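3.2 Charging a village workshop from the school roof

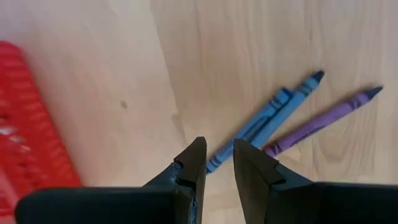 The Suvarna array was designed for lighting and a water pump, and we expected the afternoon surplus to be small. It was much larger than that! On clear days in July the batteries were full before lunch, and for the rest of the afternoon the panels had nowhere to send their power. We think this wasted portion is the most exciting result in our data, and most of this section is about what can be done with it.

We logged output at 152 sites fitted with the Zumard charge controller. Each unit recorded panel voltage, battery voltage and load current every 4 minutes and sent the readings to the Umport server whenever a phone signal was available. Sites with long gaps in the record were dropped from the surplus estimates but kept in the fault counts (see Section 3.4).

Surplus was taken as the difference between what the panels could have produced, given the measured sunlight, and what the controller let through. The sunlight sensors came from Iridside and were cleaned on every service visit. Dust still mattered a great deal. At two of the drier sites, a single cleaning changed the daily curve so clearly that we could pick out the date from the plot alone, and we have since added a dust term to the model.

Figure 2. A tabletop with three crayons.

The simplest use for the extra power turned out to be shared tools. A 100-watt sewing machine or a small grain mill can run straight through the early afternoon without touching the evening reserve, provided the controller is allowed to switch the load off when clouds come over. Ilango Alva wrote the switching rule, and it is wonderfully short: if battery voltage falls below the set point on two readings in a row, the tool socket goes off and stays off until the battery is full again. We had tried a forecast-based rule first. It needed far more tuning and gave the users less running time.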